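The Robot Will See Your Backpack Now

By Amber Hartley
Friday, September 6, 2024

I went to the open day at Weltlow because my sister-in-law had an extra ticket and because there was a promise of sandwiches. I mention the sandwiches early so you know where my loyalties were when I walked in.

Weltlow makes software for household robots. It doesn't make the robots. This took me most of the morning to get straight, and I wasn't the only one. The man ahead of me at the sign-in desk had brought his grandson to meet a robot, and the grandson had brought a drawing to give it. They were both very decent about the situation.

What Weltlow has is rooms. It has 2000 of them, none of which you could stand in. They exist on computers, and inside them a robot that also exists on a computer practices going from one place to another and finding things. When it gets good enough, the part of it that does the thinking gets loaded into a machine with wheels and turned loose in a building with a real floor. The machine with wheels was in another state on the day of the open day. We were shown a cardboard cutout.

Our guide was Krum Yordanov, who runs the room-building side and has the patience of a man who has explained the cardboard cutout before. He sat thirty of us down on folding chairs in front of a big screen and let us watch a robot go looking for a backpack. You don't see the robot in this, you see what it sees, which for long stretches is floor. It turned left. It turned right. It considered a baseboard. A woman behind me whispered, "It's just like Gary," and I have been thinking about Gary ever since.

I'd come prepared to be either frightened or dazzled, those being the two settings the newspapers offer. I wasn't ready to be reminded of walking into my own kitchen and forgetting why. But there I was, twenty minutes in, leaning forward in a folding chair and silently urging a computer program to look behind the door.
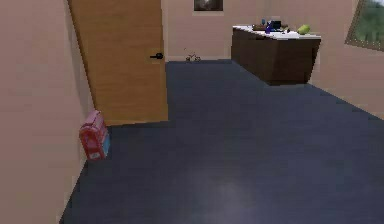 Krum told us the hard part is deciding what counts as finished. Tell a person to go find the backpack and the person knows to stop when they get there. The program has to be told how close is close enough, and whether seeing the thing from across the room is the same as finding it. The first version, he said, was scored on distance alone and learned to press itself up against walls, on the theory that the backpack might be on the other side of one. It was technically doing very well. I have worked in offices that ran on this principle.

Somebody asked why the rooms look so plain. I was glad, having wanted to ask it myself in a ruder way. They do have a certain motel quality. Beige walls, a dark blue floor, a white countertop with a green thing on it that I took for an apple. Krum said plain was cheap to draw and you need an awful lot of them. Then Nermina Vukadinović, who writes the tests, took the microphone away from him and said plain was also a problem, and that she'd been saying so since she was hired.

I liked her a great deal. Her complaint was that the rooms are too tidy. There might be a bag by the wall and a few things on a counter, but there is never a week's worth of mail. No chair has a coat on it over another coat. No charging cable runs across the doorway at ankle height, waiting. She'd asked for mess and been given what she called "polite mess," where every item looks as though it was set down by someone expecting company. She wants socks. She has a list of 379 objects she considers essential to an American home and has so far been granted nearly half.

And this is where I'd like to climb onto my own small box, which you may picture leaning slightly.

We spend a great deal of breath on whether robots will take over the house, and very little on whose house they've been shown. I watched a program learn about the world from rooms with a broad clear path down the middle. I haven't had a clear path down the middle of a room since my second child. If the machine grows up believing that people live with this much open carpet, then the day it rolls into my front hall it will conclude that something terrible has happened here and call the authorities.

The usual answer to this, and Krum gave it, is that you start simple and add difficulty later. Fine. That's how I learned to drive, in an empty lot on a Sunday. But my father did eventually make me leave the lot. My worry with the whole industry, and I include the firms I've only read brochures from, is that the lot is where the good numbers are. A robot that finds the backpack nearly every time in a clean room makes a lovely slide. The same robot in Nermina's sock room would make a slide you'd skip past quickly.

I raised this over the sandwiches with Beryl Dunmore, who is eighty-one and had come on her own by bus. She had no patience with me at all. She has bad hips and a bad eye, and she said she'd be pleased with a machine that could find her purse in a tidy house, because hers is tidy, because she keeps it that way so she won't fall over things. "Not everyone lives like you, dear," she said, having known me for the length of an egg salad sandwich. I've turned this over several times and can't find the hole in it. A clear floor is something I lack the discipline for. To her it's safety equipment.

So I'll amend my position a little. The tidy rooms aren't wrong, exactly. They belong to somebody. I'd only ask that the others get built too, and before the brochure gets printed.

After lunch they let us try it ourselves. You got a keyboard and a room and two minutes to find whatever you were told to find, using the same low, narrow view the program gets. I was sent after a mug. I went through a doorway, admired a wall, got turned around, and spent my remaining time in a corner with no idea how I'd come to be there. Lumturie Trajkovski, the engineer minding my station, said the program had been about that good in its first week. She said it kindly. She then showed me the mug, and I had gone by it twice.

The grandson found his on the first try. He asked if he could leave the drawing, and Lumturie taped it to the cardboard cutout, at chest height, where it stayed for the rest of the afternoon with people stopping to look at it. It was a robot with a great many arms. Each arm was holding something different, and the floor under it was covered in socks, or possibly fish.

Nermina took a picture of it on her phone. I assume it's going on the list.

The next open day hasn't been scheduled, but there's a sign-up sheet at the front desk – bring your own pen, the one on the string has run out. Parking is behind the building. The egg salad goes fast.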